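Robot software update teaches two arms to stop elbowing each other

8 May 2023
4 shares | 2 comments

Anyone who has shared a small kitchen will know the problem Lellard has spent the spring on. Its robot arms are perfectly good at picking things up. Put a pair of them at one table, though, and they tend to reach for the same thing at the same moment, and then both stop, like two people in a doorway.

The firm's answer is Gratent, a planning tool released this week after trials that began in February. It sits above the control software for each arm and decides who goes first. Until now, says Zuzana Kubíček, who leads the planning team, the arms were run as if each had the table to itself - "which is a fine way to live until somebody else turns up".

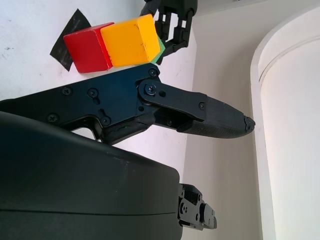
Gratent works by having each arm book the space it is going to need, a short stretch at a time, and give it back when it has moved on. If two bookings overlap, one arm waits or is sent the long way round. The awkward cases are the close ones, with one gripper coming down from above right beside the green block while another lies across the table just in front of the red and yellow ones. A cautious planner would call that a crash and freeze. A bold one would call it fine, and somebody would be ordering new fingers. Gratent is meant to tell the difference, using the real outline of the gripper in place of the generous box that older planners draw around it.

The team ran 121 shared-table tasks through the old planner and the new one. The old one gave up on a good many of them and had to be restarted by hand. The new one gave up on four, all of which Kubíček can describe in more detail than her colleagues would like.

Not everyone is ready to hand over the keys. Finbarr Noonan, who runs the packing line at Skuvirham and has been offered an early copy, said he would like to see what happens when the camera's view of the table is wrong. "It can be as polite as you like about where it thinks the box is," he said. "The box might have other ideas."

Lellard accepts the point. Gratent takes whatever position the vision software gives it and plans from there, so a bad guess goes in one end and a beautifully timed bad move comes out of the other. Mafalda Simões, who looks after the perception side, is working on a version that books extra room when the camera is unsure. She would not give a date for it.

Existing customers can download Gratent now. The manual is to follow.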